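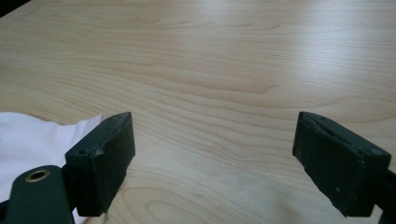 Sock tips for people teaching the machine

Workshop tips page, January lot. Quick one because I'm back on shift at 1:00 and my tea's going cold.

We've had a few new people start on laundry demos and the same questions keep coming up, so they're all going here. Hand-held grippers first, remote control further down. If you only do the remote rig, skip ahead.

Before you start

Clear the table. Properly. Cups, phones, the roll of tape you were going to put back. Anything left lying around ends up in every single demo and then you're teaching it to fold socks next to a roll of tape.

Pale table, pale sock -- fine, but sit at a few different spots and look for where the light bounces off. If the sock disappears into the shine, shift it over toward the duller side. Don't move the lamp halfway through a batch. Move it between batches if you must, and write it down.

Start with the jaws open and nothing in them. Pause for one slow breath. Then go. Same at the end, let go, back off, breath, stop. Ashley Bickerstaff went through 298 of our early runs and the ones she chucked were mostly people already moving when the recording started.

Picking up

Socks lie flat and they're slippery little things. Come in low with both fingers nearly brushing the wood, close slowly, and take more fabric than you think you need. A pinch of one thin layer will pull out the second you lift.

Go for the cuff if you can get it. Ribbing is thicker and the pads bite better. Toe is second best. Heel is hopeless, it just bunches.

If you miss, don't do that frantic snapping thing. Open, back off a bit, have another go at the same speed. A calm second try is worth keeping. Three misses in a row, stop and bin that one.

Don't line the sock up all tidy before each run either. Drop it from elbow height and work with whatever you get. Curled cuff, toe pointing off at the wall, inside out, all good.

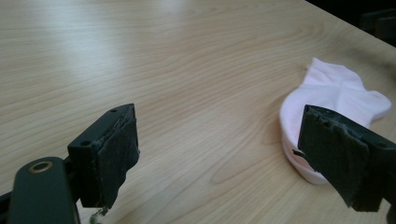 And use the hand that's nearer. Sounds obvious but right-handers will reach clean across the table for a sock that's sitting by their left, and then you've got a whole afternoon of crossed arms. Rogério Figueiredo got me out of that by making me say "left" or "right" out loud before moving. Felt silly. Worked.

Two hands

One gripper holds, one gripper does the work. Decide which before you lift. When you're stretching the sock out, pull till the creases ease and then stop, you don't want it twanging out of the jaws. Keep it low, just over the table, so if it slips it hasn't got far to go.

Keep your own fingers behind the jaws. No helping with a thumb! The machine hasn't got a thumb.

Cables -- check where they run before you sit, not after. Mine go down outside each wrist. If one's across your lap you will lean on it.

Marker plates on top stay facing up as much as you can manage. Wipe them with a dry cloth, nothing wet. If you twist your wrist right over to get under the fabric you lose them, so turn the sock instead. 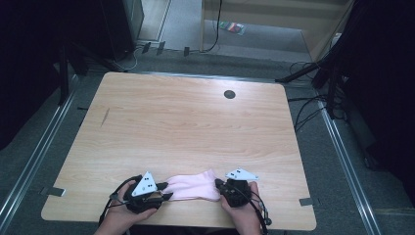 Both ends held, sock stretched across near the front edge of the table.

Pads

Look at them at the start of every shift. They wear along the top edge first, then they fray and start picking up lint, and then they're leaving bits on the laundry. Pull the lint off with tweezers. A bit ragged is OK if it still holds. If the edge is folding over when you close, swap it.

Swap both sides together. One new pad and one old one grip unevenly and the sock turns as you lift.

Masking tape, folded sticky side out, is good for getting dust off. Don't use spray cleaner, it leaves them slick for teh rest of the day.

Remote control

Same job, slower hands. Most people rush the lift as there's no feel for the cloth through the controls. Close, wait a beat, then lift.

Lower the sensitivity your first few goes. Clifford Lavoie still runs his low and his demos are the smoothest we've got. Take a break every 20 minutes or your wrists will let you know.

Bits and pieces

Use old socks with some life knocked out of them as well as new ones. New ones are springy and behave differntly.

Vary the colours. We did 127 runs on white before Pauline Crabtree brought in a bag of odd ones from home.

Log the bad runs too, with a word or two why. "Dropped" is enough.

Towels next time, if I get a minute.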